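Play Kitchen News from Mumden

Our play kitchen at the Mumden toy library has been getting a lot of love this month, so I spent Thursday sorting what goes in the new loan set. The pots and mugs were easy (everybody wants pots!), and the pale green colander had to go in too. 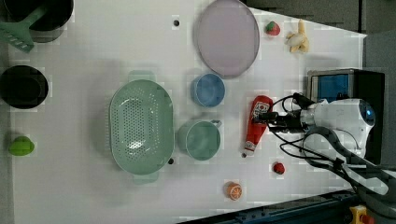 Lena Bodard
Toy Library Coordinator

I'm a little soft on the play food, I admit. Give a four-year-old a strawberry and a banana and you have a restaurant, a fruit stand and a picnic before snack time. We made 800 loans last year and I'd guess roughly half had something edible-looking in the bag.
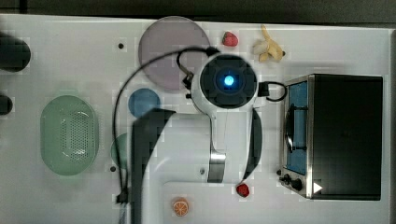

The toy toaster oven is the piece I'd have fought my sister for as a kid, with those two black knobs on the front. It goes out with the set, and you can keep the whole thing for 12 days. Please count the fruit before you bring it back, and check under the couch! Our Sorkavby branch gets its own kitchen set in December, so hang in there if you're over that way.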